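Fung-ping Kwok
Wednesday, 8:40 AM

Equipment budget for the door-handling work is due at the end of August. Posting my line items as a thread, partly so I stop answering the same emails.

Starting point: we need demonstration data for lever handles before we need a second arm. Purchasing had it the other way around. The arm has the long lead time, so it got the attention, but an arm with nothing to train on is a depreciating asset on a pallet.

Line 1. Hand-held grippers, in pairs. Two pairs in daily use, one pair on the shelf. We quoted Privesico and Trerton. Trerton is cheaper per pair but sells the fingers only as part of a full assembly. Privesico sells fingers separately. Fingers wear, so Privesico.

Line 2. Fingers. Budget these as consumables and keep them out of capital. Steel lever handles are harder on the fingertips than cups and boxes were. We change a set every 1,000 demonstrations whether or not it looks worn.

Line 3. Marker cubes. Cheap to print, slow to calibrate. Order spares in matched pairs with the grippers and label them on arrival. A swapped cube cost us two days in the spring and the budget has no row for that.

Line 4. Cables. I'm putting in more than last year. Connector strain is our most common fault - more common than everything on the compute side combined. Right-angle plugs, spare leads for every pair, and a strap or clip so the slack stays off the floor.

Line 5. Operator time. This is the largest number on the sheet and the one people leave off. At 200 usable demonstrations per operator per day, labor passes the cost of the grippers early in the project. If you have to cut, cut hardware first.

Line 6. Site access. We don't build mock doors anymore. A mock door has one closer, one latch and one height, and the model learns that door. Real buildings cost us a modest fee and a lot of scheduling. Coken handles the bookings and invoices monthly.

Note on floors: glossy paint and polished stone throw glare into a head-level camera that is looking down. Lo wants to solve this in software. I've put in a small amount for polarizing filters and we'll compare the two on the same set of doors before buying more.

Line 7, deferred: the second arm. It stays on the plan for next year, conditional on the first arm opening doors it wasn't trained on. I don't want a purchase order tied to a demo video.

Question from yesterday on leasing versus buying the grippers: buy. The lease terms we saw charge for finger wear, and finger wear is the job. Leasing makes more sense for the arm, where the service contract is most of the value anyway.

Contingency is the usual percentage, held against lines 2 and 4 only. If you keep a similar sheet and your consumables number is much lower than ours, I'd like to see how you count - replies are open.

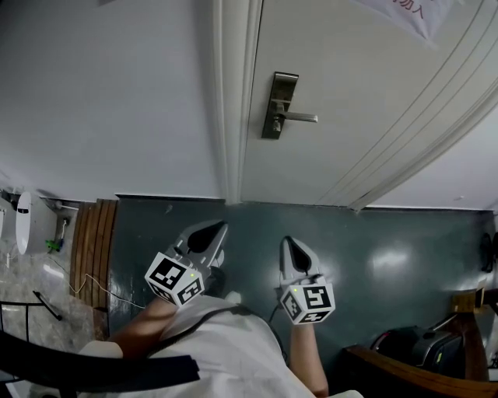

Paired grippers at a lever-handle door. Lines 1 and 3 in use.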